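Encyclopedia > Automation > Handling > Gripper comparison trials

A gripper comparison trial is a test in which two or more robot grippers do the same handling task, so that their results can be compared. The objects, the arm and the controller stay the same, and only the gripper is changed.

At the Oramthorpe site, the trials concern the picking of plastic bins by the rim. Two grippers are compared: the Fuven, which has two stiff fingers, and the Samero, which has softer pads and closes more slowly. Each gripper makes 100 attempts, of which 40 are at the lower shelf of a cart. The lower shelf is considered more difficult, as the arm must reach under the upper one and the wrist has little space to turn.

An attempt is counted as failed if the bin slips, tilts or touches its neighbour. The Dijkstra method, used at some other sites, also counts the time of each pick. Bins with flared rims are usual in these trials.
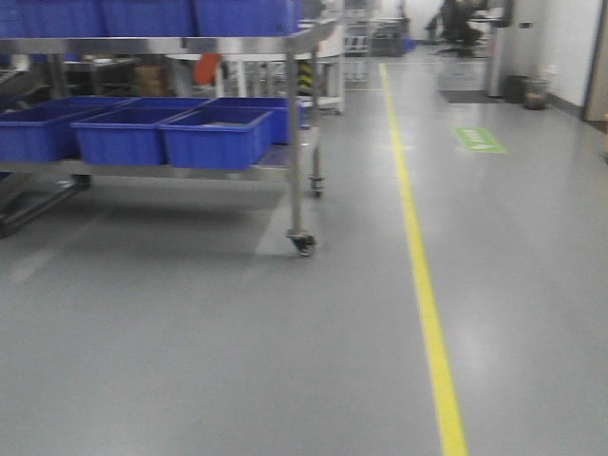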